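Prikell five-finger hands, left and right pair: four months of use

Reviewed by Noémie Gauthier

We bought a pair of Prikell hands in July to replace the two-finger grippers on our humanoid. They have been on the robot most working days since then. I would call them good hands with one serious fault, and the fault is what most of this review is about, so if you already own a pair please read as far as the part about the hold current.

Our test job is household tidying. The left hand carries a basket by its handle, the right hand takes items off a cubby shelf and puts them in the basket.
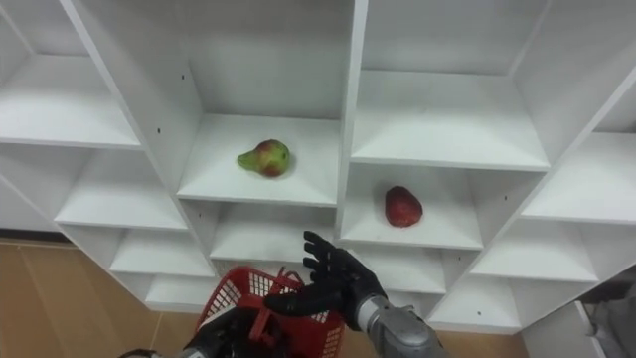
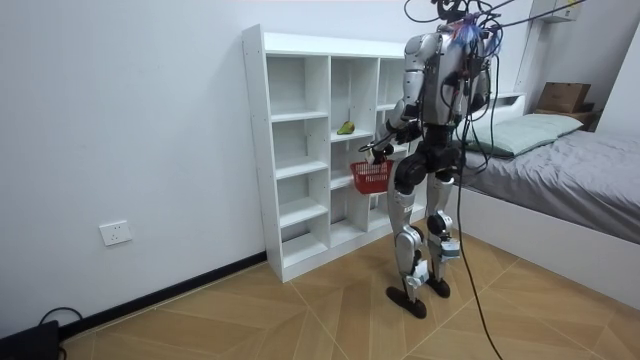
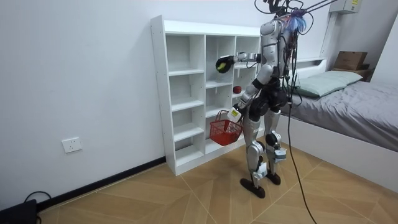
The shelf job, with the red basket in the left hand.

Fitting took Normand Penner and me one afternoon. The wrist adapter is a separate purchase from Fortin and the bolts supplied with it were too long, so we used our own. The wiring diagram in the manual is clear. The setup software found both hands the first time, and finger calibration takes a few minutes each morning.

For picking, I have few complaints. The old grippers would squeeze anything rounded until it shot out sideways. These close around it. We logged 147 picks in the first week and dropped 17, mostly small items near the back of a compartment where the knuckles catch the shelf above before the fingers are low enough. Slowing the approach helped. The thumb is a bit weak and I would not ask it to lift a full water bottle.

Now the fault. On a Monday in the second month the left hand let go of the basket. There was no command to open, no error on the screen, and the arm was not moving at the time. The basket landed on the robot's left foot and the robot, which was about to shift its weight, stepped on the rim of it and went over sideways. It was on its support line, so it swung and did not hit the floor, but the right elbow hit the edge of the shelf. Shirley Hiebert was at the stop button and pressed it straight away. Her chair was well back. If she had been reaching in to reset the shelf, which we used to do between picks without stopping the robot, she would have had an arm between the elbow and the shelf.

It took us a week to find the cause. When a hand has held one grip for 11 minutes, the firmware drops the holding current to protect the finger motors. That is sensible enough by itself. But the reduced current is too low for anything hanging from the fingers, and the hand goes on reporting "grasp stable" after the fingers have opened. The controller on the robot had no way of knowing the basket was gone. Most people test a hand by picking things up and putting them down, so they will never reach the time limit. Anyone carrying something will.

I wrote to Stoseo, who sell the hands here. Mali Gwilliam in their support office answered the next day, asked for our logs, and had the same result on her own bench by the end of the week. I was pleased with that. The firmware fix took a further month, which I was less pleased with, and there was no notice to other customers that I could find.

The update makes the hand report "grasp reduced" 30 seconds before the current falls. It does not stop the current falling. You have to write your own response to the message. Ours sets the basket down, opens the hand and picks it up again. Harpreet Hawthorne wrote that part and it has now run 80 times without a drop.

What we changed on our side:

Robot is stopped before anyone reaches toward the shelf or the basket.
Finger position is checked against the grasp report, and a mismatch halts the walk.
Nothing heavier than the empty basket plus light items goes in the left hand.

The elbow needed a new cover. The joint underneath was fine.

Before buying these we also tried the Zerville hand on loan. It is slower and bulkier and would not have fitted the lower compartments, but it locks mechanically when power drops, and for a carrying hand I now think that matters more than speed. If Prikell offered a lock on the left hand only I would pay extra for it.

Three stars out of five. It would be four for picking alone. Check your firmware version before you hang anything from the fingers – the boxes we have seen in stock still ship with the old one.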